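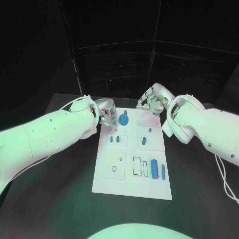 Fultbridge Hand Grain Mill, Model 12
Last updated: July 22, 2022
January, by Inger Ravn

The Fultbridge is a hand mill for wheat, rye, barley and dry corn. It is made for a household which bakes bread every week and wishes to grind its own flour. It is not suitable for oily seeds like flax or sesame, and it must never be used for coffee, as the smell will stay in the stones for a very long time.

The body is of cast iron with a tinned inside. The two stones are composite and come already dressed, so you can grind on the first day. The lower stone is fixed and the upper one turns with the crank. The distance between them is set by the brass screw on the front. One full turn to the right makes the flour clearly finer.

The hopper holds enough grain for one large loaf of rye bread. When I grind fine, this takes me about 12 minutes of calm work. Coarse meal for porridge is much quicker. Please do not hurry with the crank. If the flour feels warm in your fingers, you should go slower or open the stones a little.

The mill is fastened with a clamp to a table edge. The clamp is short, and it may not fit on old farm tables with a deep apron. For such tables we sell the Wullum bench plate, which is fixed with two bolts and gives a very steady stand. 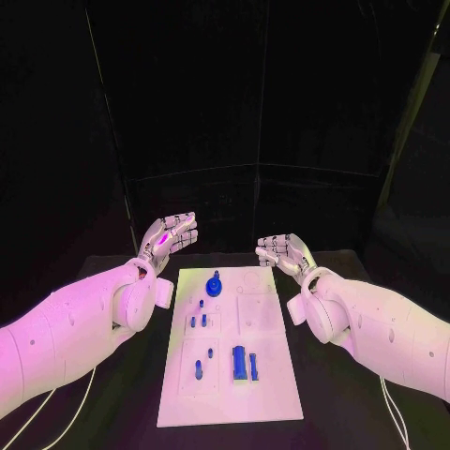
Cleaning and storage

Do not wash the stones with water. Grind a handful of dry white rice at a coarse setting and throw it away, then brush the stones with the stiff brush that comes with the mill. The hopper can be wiped with a damp cloth, but dry it well before you put it back.

Keep the mill with the stones apart. If they are pressed together for the whole summer, some old flour can become hard between them.

Spare parts

Upper stone, lower stone, brass screw, crank with handle, brush. The crank from the older Lirnness mill fits also, but its handle is shorter and the grinding will be heavier.

Delivery

The mill is sent in one carton with the crank packed separately. The guarantee is 7 years for the body and 2 years for the stones. For questions about the parts please write to Normunds Venckus, in English or Latvian.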